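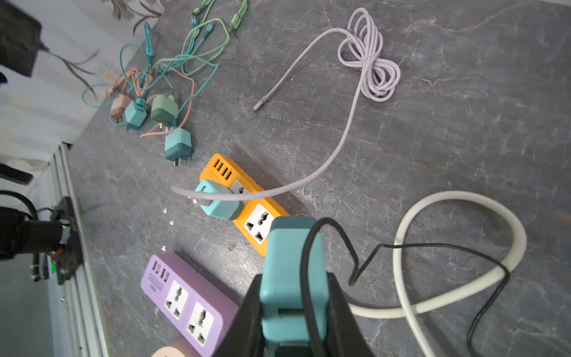

Who should be responsible for the chargers and power strips in a shared office?

The office itself should be. Cords and adapters ought to be bought, labeled, stored and retired by the same people who look after the desks and the lighting.

Most workplaces do the opposite. They keep careful records of chairs and monitors, and leave everything between the wall and the device to chance. When the Garkeck building opened its shared floors in July, each of the 42 desks had a numbered chair and a numbered lamp. The chargers arrived in pockets and bags, and within a few weeks many of them had settled permanently in the meeting rooms.

Mahlet Araya, who manages the floors, has argued that adults can keep track of their own belongings. The point is fair as far as it goes. A charger, however, is seldom treated as a belonging once it has been plugged in. It is borrowed for an hour, moved to another room and left there. Its owner buys a second one, and the office acquires a drawer.

The drawer deserves more attention than it receives. An adapter separated from its device is hard to identify, and the rating printed on its case is often too small to read without a lamp. Staff faced with such a drawer will try whatever fits. A plug that fits may still be the wrong one — a matter of safety as well as convenience.

This institution should therefore adopt a modest rule. Every adapter kept on the premises should carry a tag naming its device and the room in which it belongs. Cables should be coiled and tied before they are put away. Power strips should be issued by room, and no strip should be plugged into another. Anything untagged at the end of a quarter should go to electronics recycling.

Eldana Tesfamariam has proposed colored tags by floor, and the suggestion has merit, provided the room number is written on them as well.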